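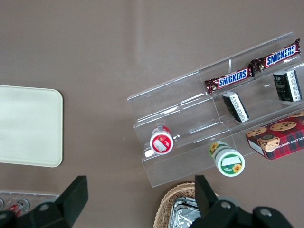
Sadwood Counter Shelf Set
README

Version 4, September 4, 2025
Maintained by Jui-lin Hsieh

Overview

Sadwood is a set of photographs of small packaged goods on counter displays: chocolate bars, little cartons, packets of gum, tins of mints. It covers the kind of stock you find beside a till, on tiered stands, in trays and on bare benchtops. It was put together for work on recognising products and on describing how a small display is laid out.

The set has 3437 photographs showing 80 products in 545 arrangements. An arrangement is one placement of goods and fittings. As soon as an item is moved, even to turn a label around, it gets a new arrangement number.

Fittings

Stand: clear acrylic, stepped, with upright dividers. The tabletop shows through the shelves, and items can be reflected in the panels. Reflections are not labelled.

Tray: cream, rectangular, rounded corners, low rim. It is labelled whether or not it has goods in it.

Bench: plain surface, no fitting. Goods lie flat or stand on their base.

Goods

Bars are labelled by brand and flavour where both can be read on the wrapper. If only the brand is legible, the flavour field is left blank. Please don't fill it in from the colour of the wrapper.

Small cartons are labelled by brand where the print is large enough. Otherwise they are entered as "carton" with a main colour. Several of the green ones fall into this group, as the print on the side panel is too fine to read at normal size.

Files

photos/ holds the photographs, grouped by arrangement
labels.csv has one row per item per photograph
arrangements.csv has the fitting, the surface and any notes
products.csv is the list of products with their short codes

Columns in labels.csv

arrangement: number, matches the folder name
product: short code, or "carton" or "unknown"
tier: counted from the top of the stand, starting at 1; blank for tray and bench
pose: flat, upright or leaning
hidden: none, part or most

An item resting against a divider or the back of a shelf is "leaning", even if the tilt is slight. Bars laid end to end are separate items and get a row each.

Known problems

Glare on the acrylic edges can be mistaken for the crimped end of a wrapper. We fixed the cases we found in July.

Tier numbers in the Feng folders were originally counted from the bottom. They have been reversed in this version, so don't mix them with older copies of labels.csv.

Grey and brown surfaces were entered inconsistently. Treat the surface colour as a guide only.

Changes in this version

Added the Pridport folders
Split "box" into "carton" and "tin"
Removed duplicate rows from products.csv

Corrections

Send the arrangement number and the row to Jui-lin Hsieh at Grarkon. Corrections go into the next version, and earlier versions are left as they are.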